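Section 6: Unpacking, first wash and storage of the Stevimard bedding set

6.1 Before you begin

Read this section in full before removing the protective sleeve. The instructions apply to single and double sets supplied by Orareo Home Textiles. Cot sets are covered in a separate leaflet and must not be washed or stored according to the settings given here.

Check the sewn label on the short side of the blanket. If the label carries a green line, follow steps 6.2 to 6.5. If the line is grey, the blanket has a wool filling and must be dry-cleaned only.

6.2 Unpacking

1. Place the parcel on a clean, flat surface. A made bed is suitable.
2. Open the outer sleeve by hand along the perforated strip. Do not use scissors or a knife.
3. Lift out the contents and compare them with the packing slip. Report any missing item within 33 days of delivery, quoting the order number.
4. Unfold the blanket fully and leave it to air for two hours before use. A slight odour from the packing material is normal and will fade.

Note: Keep the box and its lid until the first wash has been completed. Sets returned without their original box may be refused. 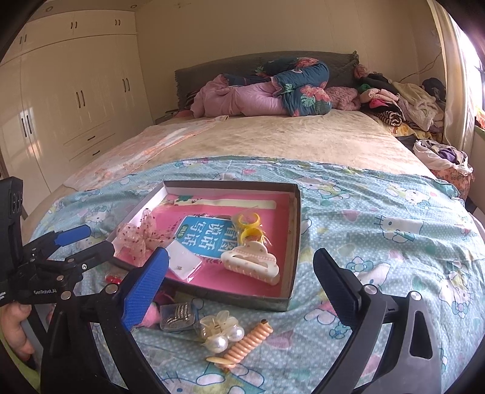
Figure 7. Open box lid on a patterned blanket.

6.3 First wash

1. Close all buttons and zips. Turn the pillowcases and duvet cover inside out.
2. Wash dark and light items separately. Printed blankets should be washed alone on the first occasion, as some loose dye may be released.
3. Select a gentle programme at 30 degrees and a low spin speed. Use a liquid detergent without bleach.
4. Do not add fabric softener. It coats the fibres and reduces the warmth of the blanket.
5. Remove the items promptly when the programme ends and shake them out while damp.

Caution: Do not fill the drum beyond two-thirds. An overfilled drum may leave permanent creases in the filling.

6.4 Drying and ironing

Dry the set on a line or a flat rack, away from direct heat. Tumble drying is permitted for the sheets and pillowcases only, on the lowest setting. The blanket must not be ironed. Covers may be ironed on the reverse side — never directly over a print.

6.5 Storage between seasons

1. Make sure that every item is completely dry. Even slight dampness may cause mildew.
2. Fold the blanket loosely in three, then in half. Avoid folding along the same lines each year.
3. Place the heaviest items at the bottom of the container and put the lid on without pressing down.
4. Store in a cool, dark cupboard. Lofts and garages are not recommended.
5. Air the contents once every six months.

Caution: Do not use vacuum bags for filled blankets. The filling may not recover its shape.

6.6 Further help

Questions about washing should be addressed in writing to Anju Khurana, Customer Care, Orareo Home Textiles, Broltermont. Please include the code printed on the sewn label. For replacement covers, see Section 7.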